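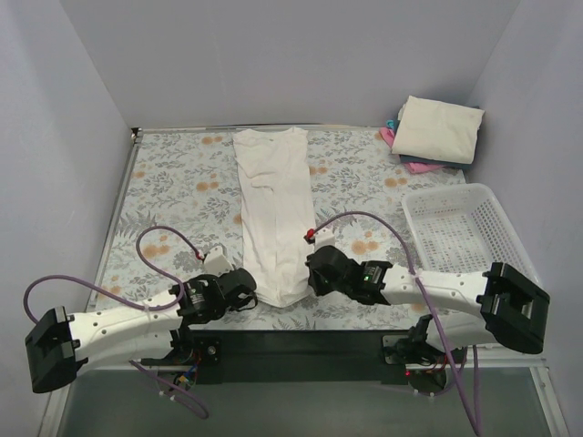
叠衣示教采集：工作台布置与操作要点

本页整理双臂工作台上采集叠衣示教时常用的做法，适用于主从遥操作、带腕部相机的小型机械臂。内容来自Brandetis工作间的日常记录，由Dénes Antal汇总，Kristóf Dobos校订。更新日期：2026年7月11日。

台布

台布四角压平后再装衣物。布面起皱会改变夹爪接触高度，同一个下压动作在平整处能夹住一层，在皱褶处会连台布一起夹起。每次换衣物前用手掌从中间向四边抹一遍。

花色台布与纯色台布都要采。浅色衣物放在浅底印花布上，边缘对比度低，模型容易把印花当成衣物的一部分，这类样本不宜省略。换台布时同时新建批次编号，不要在一个批次中途更换。

台布前缘不得盖住横梁和底座。洗过的台布会缩水，重新铺之前量一次长边，短了就换。

衣物准备

采集用衣物先洗一遍，去掉浆料。新T恤布料偏硬，折痕会自己弹开，与家中实际衣物差别较大。不用柔顺剂。烘干后不熨。

领标、洗标剪与不剪都可以，但同一件衣物在整个项目内保持一致。吊牌和塑料针必须去除，塑料针会卡进指垫缝隙。

每件衣物在内侧下摆用布标写编号，编号录入Ditell表格。衣物尺码、材质、是否有印字分栏填写，不要合并写在备注里。

起始状态

起始状态分4类：平铺、纵向对折后的长条、随意抛放、从篮中取出。前两类最容易采，数量也最容易超出计划，每天开工前先看一眼分类统计，从最少的一类开始。

随意抛放时，手提衣物中部，在台面上方松手，落成什么样就用什么样。落到台外的重抛。落在台内但形状难看的保留。操作员常会顺手把袖子理一下，理过的样本应归入平铺类或作废。

长条状衣物要区分领口朝里与朝外两个方向，在标签中写明。翻面的衣物另记一项。

篮子与叠好的衣物

篮子和已叠衣物堆占用台面右侧时，右臂的可用范围变小，肘部容易扫到篮沿。开始前让右臂空走一遍完整路径。篮子选轻的，碰到后会滑开，不会顶住机械臂。

篮子位置在批次之间移动，批次之内固定。移动后拍一张全景留底。带孔的篮子会透出台布花纹，在分割标注时按外轮廓整体标，不抠孔。

成品堆高度会影响放置动作。堆到夹爪放下时需要明显抬高，就清掉重来，清空时间记入日志。

线缆

腕部相机的线要留出足够的弧长，保证手腕转到极限时接头不受力。扎带固定在连杆上，松紧以线能在扎带内轻微滑动为准。扎得过紧，线皮会在弯折处发白，之后出现间歇性掉帧，这种故障很难在回放中看出来。

线弧过大则会垂进相机视野，或者挂住另一只手臂。检查方法：双臂在台面中央交叉靠近，再同时退回，看线弧有无相碰。底座附近外露的接头每周按压一次，有松动的用热熔胶点一下外壳，胶不要进针脚。

垂到台前的余线盘起后挂在台下，避开操作员的膝盖。

夹爪

指垫沾上棉絮后摩擦力下降，衣物会从指间慢慢滑脱。用低粘胶带粘去棉絮，不用酒精，酒精会使部分软胶变硬。每3件衣物清理一次，深色绒面衣物之后立即清理。

夹持深度以布料进入指垫一半为宜。夹得太深，松开时布料会挂在指根。夹得太浅，提起后单层脱落，样本中会出现反复夹取。反复夹取不超过两次的样本可以留用，但须打上标记。

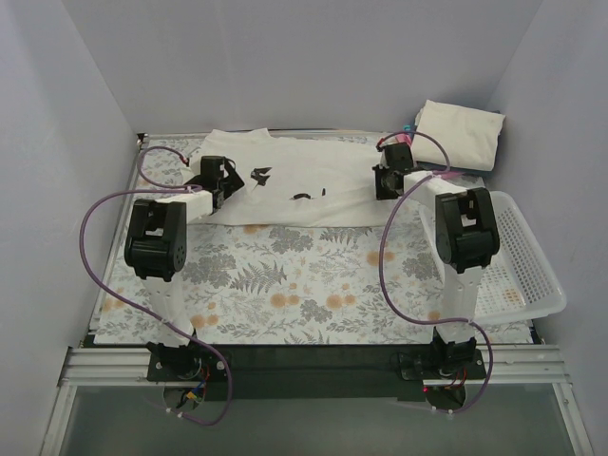
操作失误的样本要不要删掉？

失误后在同一段内自行纠正的样本应当保留，并标注纠正开始的时刻。中途由人伸手进入台面整理的、夹爪夹住台布的、相机掉线的样本删除。只保留一次成功的样本，模型在袖子滑脱之后往往停在原处，因为它没有见过后续该怎么处理。

操作节奏

两只手臂的速度保持一致。新手习惯右手先到、左手等待，录出来的数据里左臂有大段静止，训练后左臂反应迟缓。练习时先只做一个动作：双爪同时夹住下摆两角，同时抬起，同时放下。做到不看手柄也能同步，再开始正式录制。

折叠顺序在项目开始前定好，全体操作员照同一顺序。Flullum项目初期两名操作员一人先折袖、一人先对折，混合训练后动作在两种顺序之间摇摆，后来那一批全部重采。

录制结束前，双臂退回起始位并停稳再按停止键。提前按停止的样本结尾缺少回位段，单独归档，不混入主集。

每名操作员连续录制时间不宜过长，手腕发酸后动作幅度会变小。换人时在日志里写交接时刻。

光线

箱体壁板用哑光浅灰或白色，避免反光进入腕部相机。顶灯固定亮度，关闭自动曝光和自动白平衡。下午有阳光照入时拉上遮光帘，或者专门开一个批次采日光样本。傍晚不采，光线变化太快，同一批次首尾色温不一致。

前方玻璃板每天擦一次，擦完等水痕干透。

数量与检查

单一衣物类别以600段为第一阶段目标，各类起始状态平均分配。达到之后先训练一次，看失败集中在哪一步，再决定补采什么。Rweyemamu工作台去年11月跳过了这一步，直接采完全部计划，结果对折动作的样本远多于实际需要，领口翻正的样本不够用。

当日数据当日抽查。抽查内容有4项：各路相机时间戳是否对齐，首帧双臂是否在起始位，衣物编号与画面是否相符，结尾衣物是否完整落在台内。有一项不合格，同批次全部复查。

时间戳偏差通常出在采集电脑同时做备份的时候。备份安排在夜间，录制期间关闭同步软件。

存放

衣物采集后不叠放收纳，松散装入布袋。长时间保持折痕的衣物，下次平铺时会沿旧痕自行合拢，需要重新洗过才能使用。

台布卷在纸筒上，印花面朝外。指垫备件避光保存，开封后写日期。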